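Nava folding desk lamp, one winter on

After a first look at the Nava in December I promised to come back once I had lived with it. I have now lived with it.
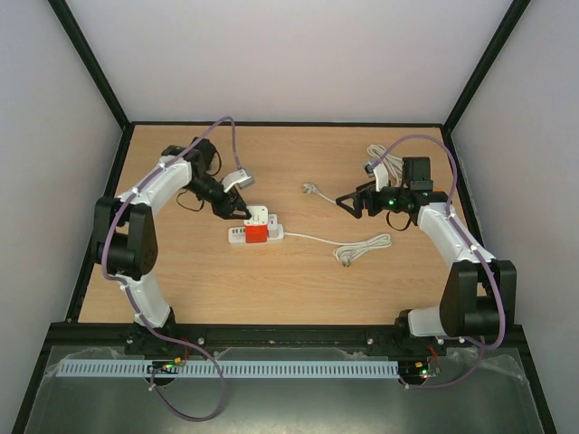

Does it still do the flicker, asks a reader signing in as Drumis, who bought one on the strength of my first piece and would like to know whether to keep the box. Mine did it at the lowest setting for the whole of the first month, he goes on, and the shop told me to try a different socket, so I have now tried every socket in the house and one at my mother's.

Keep the box, Drumis. Mine still does it too. It only happens on the dimmest of the brightness steps, and only for the first minute or so after switching on, but it is exactly the step you want late at night when the rest of the house has gone to bed. I have settled for the next step up, where the light is steady and slightly too bright, like a cheerful person at breakfast.

The rest of the lamp is better than that makes it sound. There are 12 brightness steps in all, which is more than anyone has asked of a desk lamp, and I use three of them. The colour goes from a yellowish evening light to a hard white that shows you every crumb in the keyboard. The middle of the range is lovely for reading. Print looks like print, and I no longer lean into the page as if somebody were whispering from it.

The hinge was my main worry in December. It is a friction hinge with no spring and no visible screw, and those usually start to droop by the time you have thrown away the receipt. This one hasn't. I fold the lamp flat most evenings, because the desk is also the dining table, and it goes up again at the height I leave it. There is a faint creak at the halfway point which I have come to treat as part of the service.

The base is another matter. It is heavy enough to stop the lamp toppling and wide enough to take up the space where you would put a cup of tea. Evar, who make it, have added a shallow tray to the top, presumably for pens. Round pens roll out of it. Flat things such as stamps go in and can only be got out with a fingernail. I keep one rubber in there and we are both content.

Then the touch controls. I don't like touch controls on anything that lives in the dark, and the Nava's are a smooth strip with no ridge or bump to find. You stroke the base until something happens. A long press is meant to save your favourite setting, and it does, though a slightly less long press puts you at full brightness. My eyes learned the difference before my thumb did.

I also tried the Cokberg clip-on for a fortnight, as several of you suggested. It costs a good deal less, has a proper clicking switch and doesn't flicker at all. It does slide slowly down the shelf, and by mid-evening it is lighting your lap. If you have a thick shelf and a low chair, buy it and be happy.

The cable on the Nava is still too short. I said so before, and Evar have since brought out a longer one, sold separately, in white only. The lamp comes in grey.

I am keeping mine. Score goes down a notch for the flicker and stays down until they fix it. If you are sending yours back, the part they ask for is the number under the base, which on mine starts 881, and you will need a torch to read it.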